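**Ticket 254 — marks on white table, room 21**
Opened by: Sylvie Hawthorne
Assigned: Declan Crabtree
Status: open, waiting on supplies

July 14, 2023

Sylvie reports faint gray marks on the white tabletop, worse toward the middle. Regular spray doesnt shift them. Wants to know if it's the top wearing out or something we're putting on it.

Wiped down once with warm water and dish soap. Some came off, some didn't. Smudgy ones gone, thin lines still there. No scratch I can feel with a fingernail. Matte finish, so anything rubbed too hard will go shiny — no scouring pads please, Jawad.

Checked the wood edge strip too. Sylvie thought it was lifting near one corner. Pressed along it, no movement. Leaving alone.

Thin lines look like ink to me. There's a slim black pen that lives on this table, silver band near one end, and people put it down wherever.

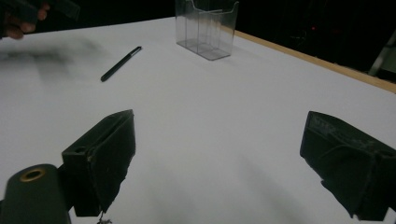

## Next steps

- Test rubbing alcohol on the underside first, then one line. Cotton pad, 31 seconds max, rinse.
- If that lifts it — do the rest, dry with a soft cloth.
- Pen goes in the Nilter cup when not in use. Cap on.
- Heidrun to order more cotton pads, pack of 50. Alcohol is nearly out aswell.
- If lines stay, ask Skurport about a replacement top. Petronella has the login.

Sylvie, can you hold off on the spray till I've done the test patch. — DC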